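Home | Products | Molds & Trays | Spare Parts | Downloads | Contact

We use cookies to keep your basket and language setting. Accept | Settings

Comeck Sole Press P2 – bench press for footwear repair and small runs

The P2 bonds outsoles to uppers by even air pressure on a rubber membrane. It is built for repair shops and sample rooms that need a repeatable bond without a floor-standing machine. The frame is welded steel. The press has two stations that run separately, so one can be loaded while the other is under pressure.

Specifications

Stations: 2
Dwell timer: up to 200 seconds
Machine weight: 12 kg without compressor
Air supply: external, dry and filtered
Price: $2,258, excluding freight
Order from: Trinddale warehouse or Sunville counter

The timer starts when the membrane reaches set pressure, not when the lid closes. If pressure drops during the cycle, the timer stops and the lamp stays on until the station is reset. Membranes are a wear part and are not covered by the warranty. Replace them when the surface shows cracks or stays stretched after release.

Set pressure by sole type. Soft foam soles need a low setting and a longer dwell; solid rubber takes more. Run a test pair before any paid work – the adhesive maker's data sheet has priority over the chart on the lid.
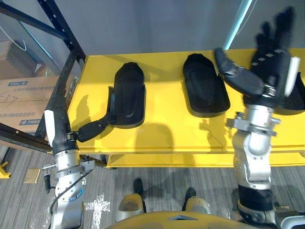

Loading order affects throughput more than dwell time does. Lay parts out next to the press before the adhesive is applied, so that open time is not lost in sorting. Keep every toe pointing the same way, as with the three black sole-shaped pieces on the yellow table, and each part can be picked up in the position it will have under the membrane. Parts with a raised rim should be checked for adhesive pooling along the inside edge.

Spare membranes and the Pinheiro hose adapter are listed under Spare Parts.

Comments (2)

Américo Aguiar: Does the adapter fit the older single-station model? Mine has the narrow inlet.

benchwork_l: Ours arrived Wednesday. The lid chart is in bar only, so keep a conversion table handy. Bond is good on rubber, still testing foam.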